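Setting up the Plemby cell for drive carrier teardown

Posted 28 September 2022

The Plemby cell takes apart the drive modules that come back from the Medel storage racks. It has one arm, one two-finger gripper, a small camera at the wrist and a ribbed aluminium bed that has been blamed for most things at one time or another. These notes cover getting it ready after the bed has been cleared, the gripper changed or the cell moved, which the people who plan the floor at Jonlow seem to enjoy doing.

Allow an hour if all goes well. Allow a morning if you skip step 2.

What you need

The hex keys from the cell drawer, a lint-free cloth, isopropyl alcohol, a dial indicator, a steel rule and the grey practice bracket. You also need the teach pendant, fully charged. It claims to have 66 minutes of battery left at all times, including when it is switched off.

Before you touch anything

Put the cell in manual, press the emergency stop and isolate the air. Hang your tag on the isolator. Wear a wrist strap if there are boards on the bed, even scrap ones, as scrap has a way of being put back in the good tray.

Step 1. Clean the bed

Wipe along the grooves, never across them. Going across drags swarf over the ridges and drops it into the next groove, where it will sit quietly until you place a carrier on it. Lift out any loose screws with a magnet on a stick. Aluminium won't hold the magnet back, so this is the one pleasant job of the day.

Look along the raised rail at the edge of the bed while you are down there. Small burrs come off with a fine stone. If there is a dent you can catch with a fingernail, the bed needs to come out and you may as well put the kettle on.

Step 2. Square the bed to the arm

Release the emergency stop, stay in manual and keep the speed at 3 per cent. Fix the dial indicator to the gripper body and jog the arm so the tip rests against the rail. Zero it, then travel the length of the rail. If the needle wanders, slacken the bed clamps, tap the bed round and go again. Tighten the clamps a little at a time, working corner to corner. Doing one side up fully first will undo all your tapping.

When the needle behaves over the whole run, save the bed frame on the pendant under a new name. Please don't overwrite the old one. We have lost more hours to "bed_final" than to any mechanical fault.

Step 3. Check the gripper

Send the arm to its service position and press the emergency stop again. Check each screw on the fingers and the body with the hex key. Nip them up, no more; the threads are softer than your opinion of yourself. Clean the finger pads with alcohol and let them dry.

Turn the air back on, release the stop and cycle the gripper 22 times with nothing in it. Listen for a click on closing. A click usually means one finger is arriving before the other, and the Poulain manual covers the adjustment in section 11, after several pages on how to unpack the box.

Step 4. Lay out the parts

Parts go on the bed with their long sides parallel to the grooves. The arm approaches along that line, and a carrier lying askew will be nudged until it is somebody else's problem. Leave the latch end of the carrier clear so that the fingers can get at it, and keep enough space between bracket and carrier for one finger to come down without clipping either.

Move the arm to the look position and bring up the wrist view. The light-blue latch should stand out clearly from the black carrier, and you want the slots in the grey bracket easy to make out. Bright bands on the ridges are normal. Glare on the latch itself is a nuisance – tilt the overhead lamp until the face of it evens out. 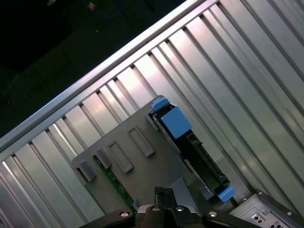 Step 5. Teach the pick points

Start with the bracket, as it forgives more. Jog down over it with the fingers open, stop just clear of the ridges and slide the rule underneath the fingertips to check the gap. Close gently, lift a little, set it back down. If the bracket twists as it leaves the bed, your grip is off centre. Move along the grooves and try again.

Teach the carrier next, then the latch. Save each point as you go. Run the whole lot once in slow manual with your thumb near the stop, and once more with a different carrier, because no two seem to sit alike.

If it goes wrong

Arm stops short of the bed: the wrong bed frame is loaded. See the remark about names.

Fingers slip on the carrier: clean the pads again before you raise the grip force.

Camera can't find the latch: wipe the lens, then look at the lamp.

Everything was fine before lunch: check whether somebody has leant on the bed, then repeat step 2.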